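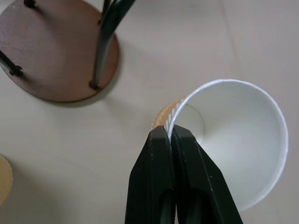 September, bench notes, started after lunch and written up at ten past four

Carried on with the finger comparison on the Aranda arm today. Same table as before, paper cups and the round wooden disc with the black metal legs, and the wrist camera left running throughout so that Mahlet can look back over it all when she's in. I do like having that view, even if it shows mostly fingers!

Began with the Teteo fingers, the black ones with the squared tips. The plain white cups on their sides are still the ones I find most interesting, as the only sensible place to take hold is the rim, and the rim gives so easily. I turned the closing force down to 10 on the Prorker controller (its own units, and I still haven't found the page that says what they are) and did a set of 5 rim pinches. Four held all the way up. On the last one the wall folded in and the cup swung round, poor thing, and I've put it aside with a pencil mark on the base.

The ripple-sleeved cups are a good deal kinder. The ridges seem to give the tips something to bite on, and I could be quite careless with the approach angle and still come away with a cup. Mahlet Tufa reckons we ought to score the two sorts separately, and after this afternoon I'm inclined to agree with her.

Then over to the Fundora fingers, which are softer and rather wider. Lovely on the sleeves, but clumsy at the rim: they pushed the cup along the table before they closed on it. I suspect the approach height is wrong for them, as I'd simply kept the Teteo setting, so please don't hold it against them yet.

Log for the afternoon is run 132, with 3,329 wrist pictures saved. I had a quick look through and the pale cups against the pale table are hard to pick out when the lamp is off, so leave it on, please.

Still to do: lower the Fundora approach and repeat the rim set, try force 10 on the sleeves, ask Mahlet where the spare finger screws have gone.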